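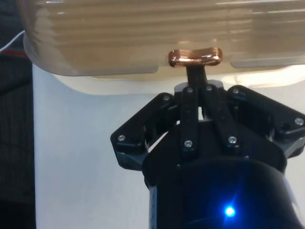 Which bin do we keep for the weighing table in the dry store?
The white one with the curved lid and the copper-coloured handle stays on the table until the summer.

Lemaire Kitchen Group, Hadness
Minutes of the meeting of February 21, 2022

Present: Bastien Caron (chair), Timothée Royer (minutes), and 5 members of the group.

1. Minutes of the last meeting
The minutes of December were read and accepted. One correction: the shelves were paid from the kitchen money and not from the hall money.

2. Cloth on the table
It was asked if the white cloth must stay under the bin. Timothée explained that the spilled grains are easier to see and to collect on a cloth. Against this, the cloth makes folds and it has some small brownish stains near the middle. Bastien has tried to wash out such stains before, without success. It was agreed to keep the cloth, to change it each Monday, and to pull it flat before the bin is put down.

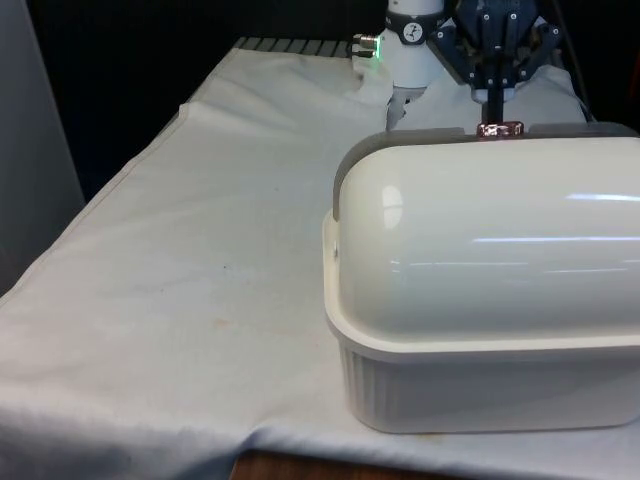
3. Lid and handle
Several members open the lid by pushing on its side. Please lift at the handle on the front and let the lid go back slowly. Skosia can send a spare handle in 15 days, but they ask that we order also the spare lid. The group finds this too much for one handle. No order for now.

4. Scoop
The scoop must be held low over the bin when it is emptied, so that the powder does not fly. For the portions we stay with 300 grams for the small bags and 500 grams for the large ones. Bastien proposed to draw a line on the scoop for each weight. This was accepted, with a pen that is safe for food.
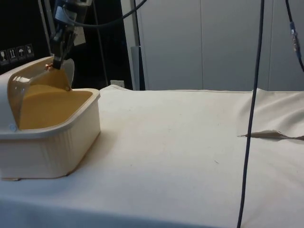 White scoop tipped over the bin.

After use the scoop goes on its hook and does not stay inside the bin. Two members did not agree, they find the hook too far from the table. Timothée will look if it can be moved nearer.

5. Cleaning of the bin
The inside is to be washed when the bin is empty, and only then. The rim should be wiped every evening with a dry cloth,
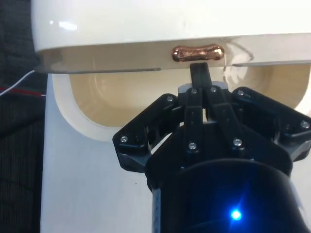

and the same for the place where the lid closes on it, as the fine grains collect there. Members who have no time in the evening can do it the next morning before the first weighing.

6. Other matters
The Kukum scales show a different weight when they stand near the window. To be tested again by Bastien.
The key of the dry store is still missing. Whoever has it, please bring it back to the office.

The next meeting will be announced on the door.

T. Royer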